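From: Ihor Nazarenko
To: Layug tableware list
Date: October 11, 2020
Subject: Re: Bowls for the hall kitchen

On the bowl question, Gretura wrote:

> We're down to a handful of serving bowls that match and the rest have
> gone missing over the years. Before we order again, does anyone have
> the wide shallow ones in regular use? I'd like to know if they stack,
> and whether the coloured ones are worth it over plain white. We would
> need enough for soup nights as well as salads. Also, where do people
> keep them? Our cupboard is 300 mm deep and not a millimetre more.

We changed over to the shallow shape in February, so I can answer most of this.

They stack, but only within a size. If you put a mid-size bowl inside a large one it sits crooked and the next one up wants to slide. We keep each size in its own pile, no more than 6 high, and the piles have stayed put. Go higher and the short people can't get the top one down safely.

On colour, I was against it at first and have changed my mind. We have pink for the biggest size, cream for the small and dark grey for the ones in between. When someone is sent to the kitchen for "the pink one" they come back with the right bowl. With the old white set they came back with whatever was nearest.

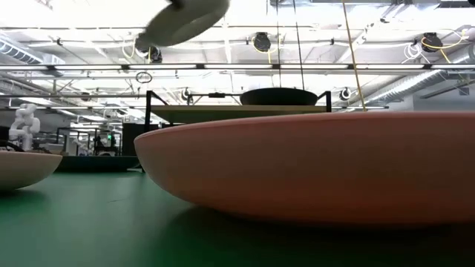 The matte finish does show grease more than a glazed one. A wipe with hot water and a bit of detergent fixes it, but it has to be done the same night. Tomato is the worst. I would keep the cream ones for bread and fruit.

For soup I wouldn't use the shallow shape at all. It goes cold quickly and it slops when you carry it. Our deep bowls hold 800 mL to the brim and we fill them to nearly two-thirds. Keep whatever deep ones you have left and spend the money on serving bowls.

Your cupboard is going to be a problem. The large size won't go in at that depth with the door shut. Measure across the rim before ordering, as the catalogue from Fasolora gives the width at the base — I got caught by that. We ended up putting the large ones on an open shelf and nobody has complained.

Stadlow still had the dark grey in stock when I rang, item 202 on their list. They wouldn't split a carton. If you only want a few, let me know and we could share one.

Ihor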